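Sandwich bread gets soft in the middle after grilling, what do I do wrong?

Asked in Kitchen Help, 37 views, 2 answers

Hello all. I moved to Budton in November and I make grilled sandwiches almost every evening. The outside has a good color, but the middle is soft like wet paper. I use white bread from the Hasia bakery, cheese and tomato, 4 minutes in a closed press. Should I grill it longer, or is the bread wrong?

Answer 1 (accepted)
I had the same problem. The tomato is guilty, I think. Cut it, put a little salt and leave it on a paper towel while the press gets hot. Then put cheese on both sides of it, so the juice does not touch the bread. Also do not put the sandwich on a flat plate after – the steam stays under it. I use a Kazmi rack, but any rack is good. Bread from yesterday is better than fresh.

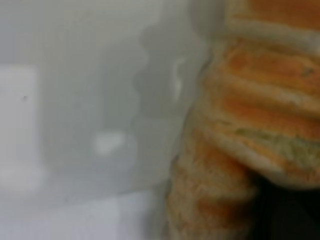

Toasted bread, very close. I like this much color.

Answer 2
just buy better bread. Trirneria has a sourdough, 2 slices is a full dinner

Comment from the asker
Thank you, I tried with salt on the tomato and it is much better. The rack I must still buy.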